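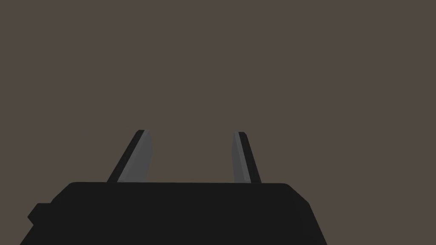 Why does the rye starter smell of nail varnish by teatime? It's hungry, and it's been kept too warm on the shelf over the boiler pipe.

Bench notes, April, started 7.40 am

Right, so I've moved both jars down to the bottom shelf by the back door and I'm going to leave them there whatever anybody says about draughts. The wheat one (Honorato) never minded the heat. The rye one (Skivska) has been sulking since we went over to the new flour, and I kept blaming the flour when I should have put my hand on the shelf. It's like a radiator up there!

Fed Skivska at 7.55 with equal weights of flour and water and a small spoonful of the old stuff, much less than I normally keep back. I can't bear throwing it out, so the rest has gone in a tub in the fridge for crackers. If you open the tub and it hisses at you, that's fine, just put the lid back on.

Hanyu Shao reckons we should be feeding it stiffer, more like a dough than a porridge. I said I'd try it and then forgot to buy a decent spatula, so that'll be next week. She also wants the jars labelled properly with the feed time and not with my elastic band system. Fair enough — the elastic band fell off again and I had no idea where the level had started.

Batch 61 (the plain rye tin loaf)

Mixed at 10.15. Total flour 2000 g, split over 3 tins, salt as usual, a bit of malt syrup because the end of the bottle was annoying me. I held back some of the water and then put nearly all of it in anyway. Rye dough always looks wrong to me at this stage, like something you'd point a wall with, and every time I'm tempted to add flour. Didn't add flour. Wet hands, smooth the top, walk away.

Bulk went quicker than I wanted. By 12.30 there were little pinholes all over the top, so I tinned it up straight off and skipped lunch. Proved under the upturned crate with a damp cloth. The cloth stuck to one of them, naturally, and took the skin off when I peeled it back. Note for whoever does the next one: flour the top heavily, or use the crate on its own with a mug of hot water inside.

Oven: still reading low. I set it hot and turned it down after the first 20 minutes, but the back left corner catches whatever you do, so I swapped the tins round halfway. The middle one had sunk a bit in the centre. Overproved, I think, or I banged it on the door, which I did do.

Left them wrapped in tea towels overnight before cutting. I know everyone wants to cut them warm. Please don't! We had that gummy line along the bottom of the last lot and I'm fairly sure it was just impatience.

Tasting, next morning

Much better than I'd feared. Sour but a friendly sort of sour, and the nail varnish smell hasn't come through at all. The crumb's a touch damp near the base of the sunken one. Crust is too thick on the corner that catches. Hanyu had 2 slices with butter and said more caraway, but she says that about everything, including the crumpets.

To do

Thermometer on the bottom shelf, and write down what it says morning and night.
Stiff feed for Skivska, as above.
Ring the mill about the coarse rye, and ask if it's the same grind as last time.
Find the missing tin lid.
Scrape the black bits off the oven floor before they start smoking again.

Home | Bench notes | Starters | Flour log | Ovens | Older entries

We use cookies to remember your settings on this site. Accept | Manage

© Staralix Bread Workshop. Contact us. Back to top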